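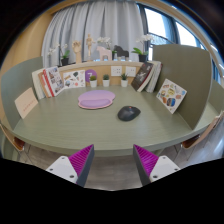
*Gripper view of the desk: mouse pad and mouse in the middle, plants and books along the back panel, both fingers open.*

# fimik-desk

Recordings and build notes for Fimik, a hand-held two-finger gripper made in a shared workshop. Maintained by Costel Dervishi (mechanics) and Ayman Smadi (recording, file checks).

Status: usable, format may still change. Last edited Wednesday, May 24, 2023.

## Contents

- `episodes/`: 418 recordings, one folder each
- `parts/`: print files for the finger wedges and plates
- `calib/`: lens calibration, one file per lens mounting
- `splits/`: plain text lists, 209 episodes for training; the rest is unassigned

## Hardware

Each finger is a ribbed magenta wedge on a white plate, with a dark strip along the inner side. Print the wedges in flexible filament and the plates in something stiff. Left and right are mirrored, so check the file name before printing a spare.

The lens is a wide fisheye. Frames are stored uncropped, with the black corners left in. Set the lens angle to 170 degrees in the loader; the old default of 90 is wrong and will bend the reprojected points near the desk edge.

## Tasks

1. `mouse_to_pad`: pick up the mouse from beside the pad and set it down on the pad.
2. `pad_shift`: pinch the pad by its rim and slide it.
3. `pot_swap`: exchange two of the small plants at the back of the desk.

The ornaments on the shelf are not task objects. Do not label them.

## Known problems

- Window panes on the right clip to white in daylight. Exposure is automatic and was not locked.
- The black mouse has little surface detail and tracking on it drifts. The orange-red spot near its top is the best point to seed from.
- White pots against pale stickers confuse the mask script. Ayman has a partial fix in the `droswood` branch.
- Finger width was logged in raw counts before January. Convert with `tools/width.py`.

## Use

Run `check.py` on a fresh copy first. It lists folders with missing width logs and writes nothing. Report faults with the episode number and the frame index.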